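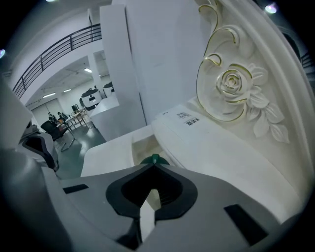
Carved rose on a white ornate piece of furniture.

Matchday stewards and visiting supporters' host wanted, Cadwaladr Park

Jan 23, 2023
By Gwenllian Harries
3 min read

Trenus Football Club is looking for six matchday stewards and one visiting supporters' host for the rest of the season. All seven posts are paid, part time and based at Cadwaladr Park. You do not need to have worked at a football ground before.

The steward's job

Stewards report to Müzeyyen Kırmızıgül, our safety officer. Gates open 90 minutes before kick-off and you will need to be at the ground an hour before that for the briefing. Duties include checking tickets at the turnstiles, keeping the gangways clear, helping people find their seats and passing on any problems by radio. Most of the work is outdoors and you will be on your feet for nearly all of it. Expect to be away roughly 45 minutes after the final whistle, later for evening cup ties.

Coats and radios are provided. Please bring your own black trousers and sturdy black shoes or boots — trainers are not allowed.

The host's job

This is a new post. Since December we have had larger away followings than usual, and several clubs have asked for a named person their supporters can speak to. The host will meet coaches at the Lorik Road car park, answer questions by email in the week before a match, and stay in the away end during the game. Getsemaní Trujillo looks after supporter liaison and will be your line manager. A second language would be useful but we will not mark anyone down for not having one.

Pay and hours

Stewards are paid £11.20 an hour, with a minimum of five hours per match. The host is paid £12.60 an hour and also has three hours of paid office time before each home fixture, which can be done from home. Travel is paid for anyone coming on the 71 bus; keep your tickets and hand them in with your timesheet. There is a hot meal on matchdays, usually pie or a vegetable curry.

Who can apply

You must be 18 or over and have the right to work in the UK. Stewards have to complete two training sessions before their first match. These are run in the clubhouse by Berenice Cortés and you will be paid for attending. We can only take people who are free for most home games, so please look at the fixture list before you apply.

If you already steward elsewhere, tell us which certificates you hold and when they run out.

How to apply

Send a short letter — one side is enough — and the names of two referees to Yu-na Hwang at the club office, or leave it in the post box beside the ticket window. Say clearly which post you want. You may apply for both. Forms in large print are available from the office.

Interviews will be held at the ground and last about 20 minutes. We will reply to everyone, including those we cannot take on this time.

Related

Welteo Cup second round: ticket details
Changes to parking on Lorik Road
Under-12s looking for a goalkeeping coach
Programme sellers: new collection point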